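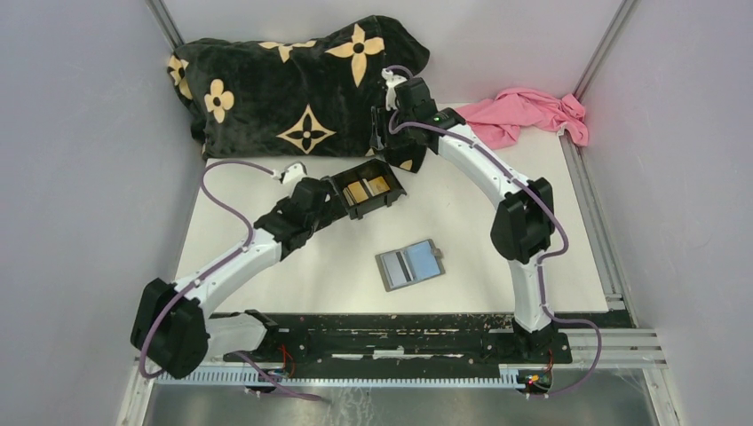

Dark floral at the back left, pink at the back right, both of them rumpled.

How to fold the bulky stuff so the cupboard door shuts

Everyone has a method for tea towels. The trouble starts with the big soft things: the throw, the quilted blanket, the cushion cover with the cushion still in it, and whatever that pink cloth is that has lived at the back of the table since November. Most of us deal with these by leaning on the door until it clicks.

You'll need a clear stretch of table, a box with an open top and about 40 minutes, including a cup of tea. A bed will do if you have no table, though you will be tempted to lie on it.

Step 1. Push everything to the back
Large things to one side, thin things to the other, and leave the middle of the table bare. You'll want all of it. If something thick is slumped against the wall, let it slump until its turn comes.

Step 2. Do the thin cloth first
Pick it up by two corners and give it one good shake, away from the tea. Lay it flat and smooth it from the centre out with your forearm. Fold in half lengthwise, then in half again, then roll it from the short end. Crumpled cotton can be ironed at this point, by people who iron.

Step 3. Find out what the big one is
Open it right out. If it has stuffing and won't flatten, it's a cushion, and you can skip to Step 5 with some dignity intact. If it opens into a rectangle, carry on.

Step 4. Fold in thirds, pattern inside
Halves make a fat spine down one side that springs open the minute you turn around. Bring the left third over, then the right third on top, and press the air out with both hands. On a dark print with pale flowers, keep the flowers on the inside, where they won't collect every bit of grey fluff in the cupboard. The dark side will collect it instead, but you won't be looking at that until winter.

Now fold the long strip in thirds again, from the bottom. Kneel on it if you must. My neighbour Berenice Aguirre ties hers with a strip of old pillowcase, and her colour coding is frankly intimidating.

Step 5. Box it
Heavy and bulky on the bottom, rolled cloth down the sides to fill the gaps. Cushions go on top, last, and should stick out a little. If they stick out a lot, you need a second box, or fewer cushions, and I know which one you'll choose.

Step 6. Label the short end
Masking tape and a marker. Write what's in it. "Misc. soft" is how we got here.

A note on vacuum bags
They're fine for 2 or 3 months. After that, a plush blanket comes out with the creases of a road map and needs a day over the back of the couch to recover its self-respect. Leave the cushions out of them altogether.

Next up: fitted sheets. I'm putting it off.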